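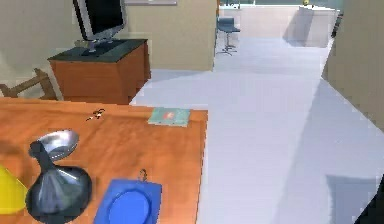

Braucht man für die Einrichtung von Trelley einen echten Roboter?

Für alles in diesem Abschnitt genügt ein Rechner mit der Testlizenz. Der Hersteller Seker liefert die Wohnungsszenen mit, ein Gerät wird erst für Abschnitt 5 angeschlossen.

## 3 Wohnungsszene einrichten und prüfen

Stand: Mai 2020. Diese Anleitung ersetzt bei Mirngate das Handbuch von Seker, das an mehreren Stellen mehr verspricht, als die Software hält. Wo wir abweichen, steht es dabei. Rückfragen an Giorgia Vitale.

### 3.1 Installation

1. Paket entpacken und den Lizenzschlüssel eintragen. Der Assistent fragt zweimal danach, beide Male denselben Schlüssel eingeben.
2. Unter *Netzwerk* den Port 3194 freigeben. Laut Hersteller geschieht das automatisch. Bei uns hat es auf keinem Rechner geklappt.
3. Die Option »Optimierte Physik« ausschalten. Was sie optimiert, steht nirgends, und unsere Anfrage vom Februar ist unbeantwortet.
4. Programm neu starten und die Wohnungsszene laden.

> **Achtung:** Während des Ladens kein zweites Projekt öffnen. Trelley speichert die Szene sonst ohne Rückfrage über die alte.

### 3.2 Kamera und Startposition

1. Im Menü *Ansicht* die Roboterkamera wählen. Die Übersichtskamera sieht hübscher aus, sagt aber nichts darüber, was die Steuerung später zu sehen bekommt.
2. Bildrate auf den festen Wert stellen. »Adaptiv« macht zwei Läufe unvergleichbar.
3. Den Tisch anfahren und die Ansicht von oben auf die Platte prüfen. Gegenstände, die der Bildrand abschneidet, gelten für die Erkennung trotzdem als vorhanden. Das Handbuch nennt es »robust« - wir würden es erst einmal Raten nennen.
4. Danach zurücksetzen, bis der Durchgang zum hinteren Raum frei im Blick liegt. Die Kamera steht jetzt niedrig und schaut geradeaus, links der Tisch, rechts am Rand das schwarze Sofa. Vom Greifer darf in dieser Ansicht nichts zu sehen sein.
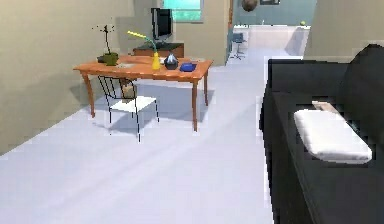 ### 3.3 Probelauf

1. Eine einfache Aufgabe wählen, zum Beispiel »Schüssel holen«. Die Aufgabe »Tisch abräumen« aus der Werbung gehört nicht an den Anfang.
2. Anzahl der Wiederholungen auf 100 setzen. Die Vorgabe ist deutlich niedriger und reicht für keine Aussage.
3. Zeitlimit je Lauf auf 75 Sekunden setzen.
4. Lauf starten und das Protokoll mitlesen. Die grüne Anzeige »Erfolgreich« bedeutet nur, dass die Software nicht abgestürzt ist. Ob die Schüssel angekommen ist, steht im Protokoll unter *Endlage*.
5. Ergebnis exportieren, und zwar als Textdatei. Der PDF-Bericht lässt Fehlversuche weg.

> **Hinweis:** Bricht der Lauf mit Fehler 400 ab, fehlt meist die Portfreigabe aus 3.1. Der Hilfetext im Programm empfiehlt an dieser Stelle eine Neuinstallation. Erst den Port prüfen.

### 3.4 Was der Probelauf nicht zeigt

Glatte Böden und saubere Schatten machen es der Erkennung leicht. Teppichkanten, Kabel und Gegenlicht lassen sich zwar nachrüsten, nur verkauft Seker sie als eigenes Zusatzpaket. Ohne dieses Paket bitte keine Erfolgsquoten an Kunden weitergeben, auch nicht mündlich.

Das Vergleichsprodukt von Ashworth hat dieselbe Lücke, weist aber beim Start darauf hin. Wer beide testet, trägt die Werte in getrennte Tabellen ein - die Zeitmessung beginnt bei Ashworth erst mit der ersten Bewegung, bei Trelley schon mit dem Laden der Aufgabe.

Weiter mit Abschnitt 4, Protokolle auswerten.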